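Two-arm packing kits are being sold on the wrong number

By Pei-shan Yuen

The Rivden kit arrived in January as a bench package: two small arms, a camera looking down between them, a control box, and a licence for the training software.
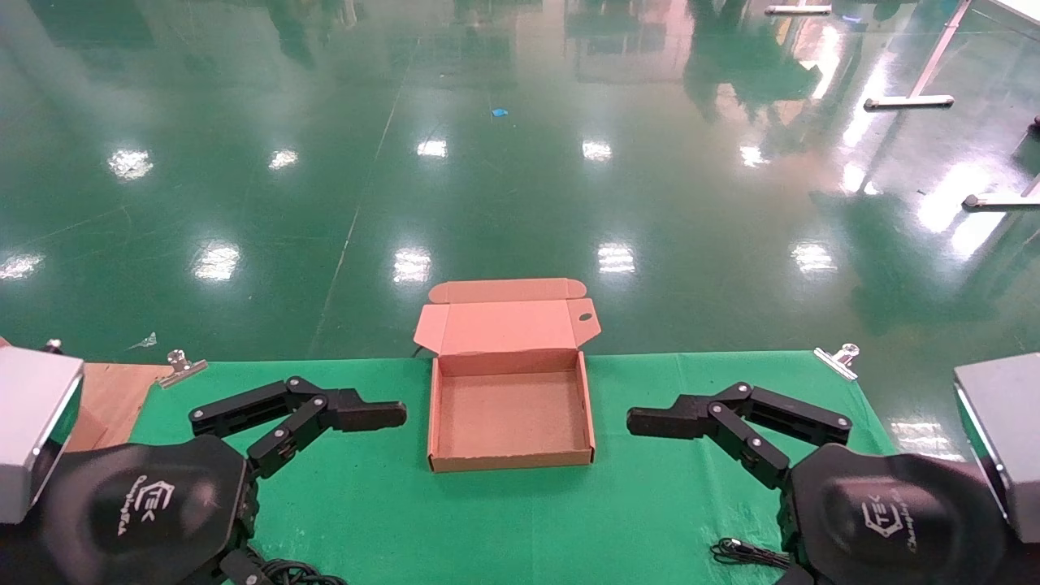
My argument concerns the figure on the front of the Rivden data sheet, which is cycle time. The sheet gives 19 seconds to fold and close a shallow tuck-lid carton. I have no quarrel with the measurement. We ran the same carton style for several weeks and got close to it often enough. My quarrel is with its use as the headline, and with the way small manufacturers are being taught to compare kits by it.

A tuck-lid carton is a fair test piece. The lid has to come over on its crease, the flap has to go inside the front wall, and the board resists at both stages. Two grippers approaching from opposite sides suit the job, as one can steady the base while the other brings the lid down. A single arm needs a fixture to do the same thing, and every new carton size then needs a new fixture. On that point the sales literature for all three kits I have used (Rivden, Nedska and the older Hung bench unit) is correct, and I would not go back to one arm for this work.

The trouble starts at the flap. Cycle time is quoted for completed cycles. A cycle in which the flap catches on the outside of the front wall, and the arms stop and wait for a person, does not enter the average. The Rivden log records it as an "operator event" and starts the clock again afterwards. Nedska does the same under another name. In a run of 390 cartons we logged 50 operator events. Each one meant walking over, opening the lid, squaring the box and pressing resume. Anyone costing the kit from the data sheet would have missed all of that labour.

What a buyer needs is the interval between interventions, stated for a named carton and a named board, with the box placed by hand and no locating jig. The last condition matters. A demonstration carton sitting square to both arms, on a cloth that has been clipped flat, is an easy problem. Turn the same carton ten degrees and the left and right grippers no longer have symmetrical reaches. Some trained policies cope with this and some do not, and you can't tell which from a cycle time.

Board variation is the second omission. Cartons from Grillgate, our usual supplier, vary from batch to batch in how stiff the crease is. A person folding them adjusts without noticing. The kit, as trained on one batch, pushed the lid of the next batch too lightly and let it spring back. Retraining took 700 recorded demonstrations by the vendor's recommendation. We did fewer and got an acceptable result, but the work still came out of production hours, and the quote had no line for it.

Vendors have told me that intervention rates depend too heavily on the customer's site to be published. I accept the premise. Cycle times depend on the site as well, and they are published with a footnote. A footnote would do here. State the carton dimensions, the board grade, the lighting, the number of attempts and the number of stops. A buyer with a different carton can then make a reasonable allowance.

There is also a case for changing how the arms are specified. Repeatability is given for an unloaded arm moving between taught points. In folding work the gripper is in contact with the board for most of the cycle, and compliance at the fingertip has more effect on the result than free-air repeatability. Flat jaws do well on the edge of a lid and poorly on a flap that has begun to curl. Rivden sells an alternative finger set at extra cost. I would include it in the base price and drop the carrying case.

I would still recommend the Rivden kit to a shop doing short runs of mixed cartons, provided it has a technician willing to record demonstrations and keep a log. For long runs of one size, a conventional folding machine remains cheaper per box. Between those two cases the present data sheets give no basis for a decision, and I would ask for a trial on your own board before signing anything.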